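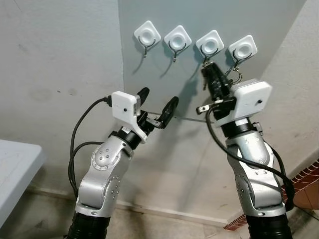

August, 6:40 a.m.

Damp readings again before breakfast. North cellar wall 140 mm up from the slab: no change since the last entry. East wall slightly worse. I have stopped trusting the cheap meter and now take each point twice, with the pins turned a quarter between readings. The two values rarely agree, so I write down both.

The Petridis dehumidifier filled its tank overnight and shut itself off at an hour I can't establish. It has no log. The Stelura model does, but costs 300 more, and I would still have to empty it. A drain hose to the floor gully would fix the problem on either machine. The gully is nearly level with the slab, so the fall is poor – I will try raising the unit on two blocks first.

Zoi Dimitriou called about the lime plaster. Her advice is to leave the wall bare through the fall and plaster in spring. She also thinks the outside ground level is too high along the Trollosach side, where the old path was laid over the older path. I dug a test hole after lunch. She is right. The soil sits well above the cellar floor and holds water against the brick.
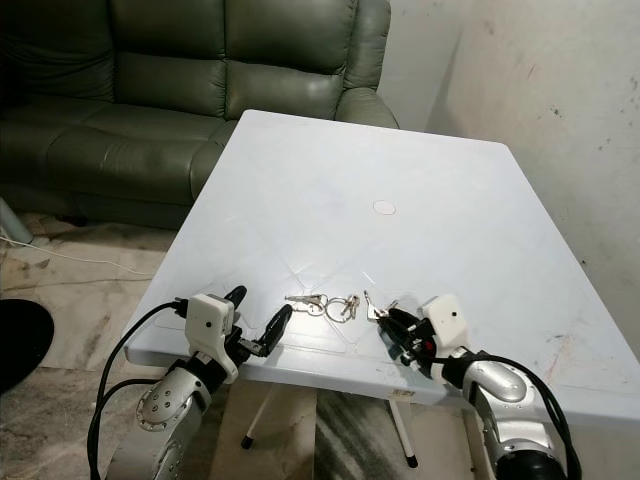
Plan is to cut the path back and set a gravel strip along that side, with a perforated pipe at the bottom. Five days of digging if the clay stays soft. I need to find out where the downspout goes before I start, as the old drawing shows it turning under the path and the newer one leaves it out.

Vent brick on the east side was packed with leaves. Cleared it. Humidity at 9 p.m. unchanged, which proves little after a few hours.

Tomorrow: hose fitting, blocks, second test hole near the downspout.

5 comments
Share

We use cookies to improve your experience on this site. Accept | Manage settings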